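Binham Desktop Music Player — Set-up Guide

Section 5: Building your library and playing albums

Before you start, complete Section 2 (Connecting the player) and check that the front light is steady green. If it is flashing, the player is still looking for your network.

5.1 Adding albums from a computer

1. Open Berik on the computer that holds your music. Use the same network as the player.
2. Choose Library, then Add folder.
3. Select the top folder of your collection. Berik reads every folder inside it, so there is no need to pick albums one by one.
4. Press Scan. A collection of 493 albums can be left to scan overnight.
5. When the word Ready shows, press Send to player.

Note: Berik copies tags as it finds them. If an artist's name is spelt two ways, the player will list two artists. Correct the spelling in Berik and send the album again.

Caution: Do not unplug the player while the progress bar is moving. The library index may be damaged and you will have to scan again from step 1.

5.2 Compilations and guest singers

Songs with a guest singer are often filed under a name such as "Artist featuring Guest". This can split one album into several short ones.

1. Hold down the album title until the menu opens.
2. Choose Group by album artist.
3. Type the name of the main artist and press Save.

The guest's name stays beside the song title and can still be found by searching. For a compilation, type Various in step 3.

5.3 Playing an album without gaps

Live records and DJ mixes are meant to run from one track to the next. Gapless play is off when the player leaves the factory.

1. Go to Settings, then Playback.
2. Set Gapless to On.
3. Set Crossfade to 0. Crossfade overrides gapless play if both are in use.

Note: Older files made with the Hesow converter have a short silence at the end of every track. The player can't remove this — copy the disc again if you still have it.

5.4 Making a playlist for a room

Each room can hold up to six playlists of its own. A room must already be named in the Ross app.

1. In the Ross app, tap the room.
2. Tap New playlist and give it a name.
3. Tap the plus sign beside each song or album you want.
4. To use a picture as the cover, tap Cover, then Choose photo. Square pictures fit best. Others are trimmed at the sides.
5. Tap Save. The playlist appears under the room name.
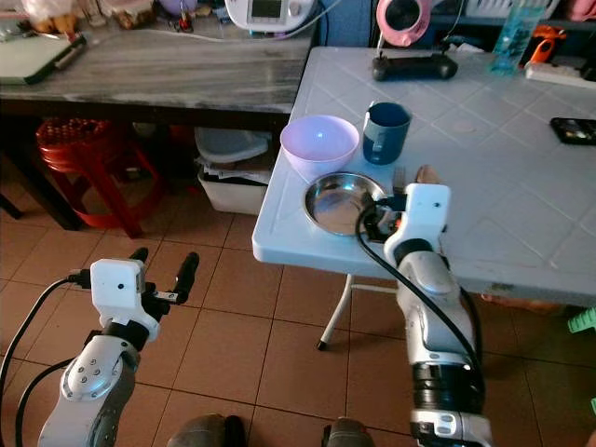

Fig. 6. Bowl, mug and steel plate on a white folding table.

To change the order of songs, press and hold a title, then drag it up or down. Changes are saved when you let go.

Note: Deleting a playlist does not delete the songs. Deleting a room deletes all its playlists, and these cannot be brought back.

5.5 If an album does not appear

Check that the files are in a format listed in Section 6. Then choose Library, Refresh on the player and wait for the list to reload. If the album is still missing, send it again from Berik.

Section text revised 23 May 2023 by Baltazar Ayala.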